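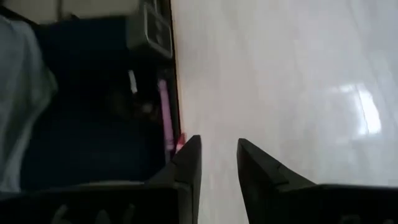

Moving house, the boring bits

Blog > Home life > Moving

2024-06-27, posted by the one with the bad back

So we are in. Sort of. Boxes up the stairs, boxes in the bath for a bit, kettle found on day two. Cladstead is nice. Hilly. Bins go out at the wrong end of the road and I keep forgetting which colour.

Quick post as I have the broadband man coming and he said "morning", could be any time.

Removals first. We got three quotes back in March and they were all over the place. Went with Varma in the end, not the cheapest, but they picked up the phone. Two lads and a van, very quick, one chipped plate and I think that was me. They charged an extra 200 for the piano, fair enough, it was on the form and I hadn't read the form.

Things I would do again – label the boxes on the side and not the top. You stack them and the top is gone. Obvious. Did not do it for the first 20 or so. 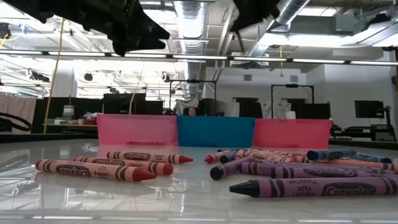 Also take meter readings on the way out AND on the way in. I did the first one and forgot the second, so now there's a back and forth with Valtia about whether we used 211 units in a house we weren't living in. Still waiting. They want a photo of the meter, then a diffrent photo of the meter. The meter is behind the fridge.

Post redirect, do it early. Mine started late and a dentist letter went to the old place, so that's that appointment missed.

The money. Everyone said keep 3000 back for stuff you haven't thought of and I laughed. Well. Locks, a new hob, a stopcock that came off in my hand, curtains for a window that is no normal size. Curtains alone were 300 and they're still too short. Might put a strip along the bottom. Might just live with it.
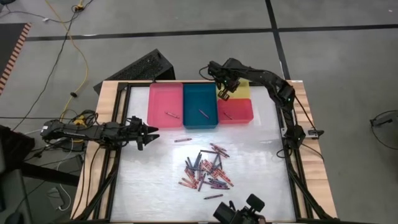
Page 2

Right, where was I. Broadband man has been and gone, wrong box on the wall, coming back.

The garden is mostly bramble with a shed in it. Shed door won't open. Could be anything in there. Going round the back with a torch at the weekend if the rain stops, will report.

Neighbours seem nice on one side, haven't met the other. There's a decent bakery at the bottom of the hill called Zevero, shuts at two, so you have to be organised. I am not organised. Been twice and both times got the last loaf, a sort of seedy one, very good toasted.

Next post will be the kitchen, before and after. Well, before. Got to go, someone's at the door and teh bell doesn't work either.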